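Adby Simulated Kitchen Pack

Adby is our ready-made simulated kitchen for anyone teaching a two-fingered gripper to reach, hold and put down, and we have been fond of it since long before it had a name. You get the rooms, the arm models, the recording tools and a first set of demonstrations, so your team can be gathering its own examples on the afternoon it arrives.
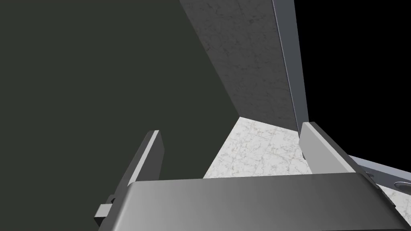
Every demonstration is driven by a person at a pair of hand controllers, and the wrist view is saved together with the joint positions and the finger opening. We keep the slow ones and the slightly clumsy ones too – a learner that has only met perfect reaches tends to be lost after its first small slip.

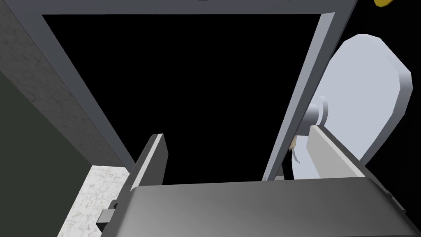 The standard pack holds 3,000 demonstrations, with another 500 set aside for testing, and they come in the plain Hakex format, which opens happily in most training code. If you already own Pettigrew, our workshop pack, the two can share a folder and the same task labels.
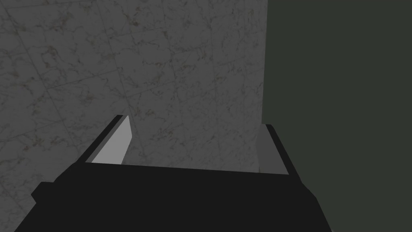

Surfaces can be swapped from a single settings file. Marble, plain dark panels and bare grey metal are all in the box, and you are welcome to add your own (do send us a picture, we love seeing them!).
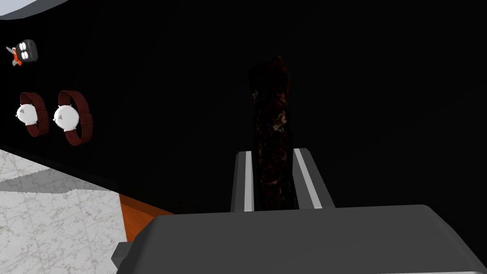 Small objects come with a weight and a grip setting that you can change between takes, and any take can be replayed, trimmed or thrown away before it is saved.

Needs: 2 hand controllers and a desktop machine with a decent graphics card
Seats: 4 per licence
Support: by email from the Inow office, free until the end of April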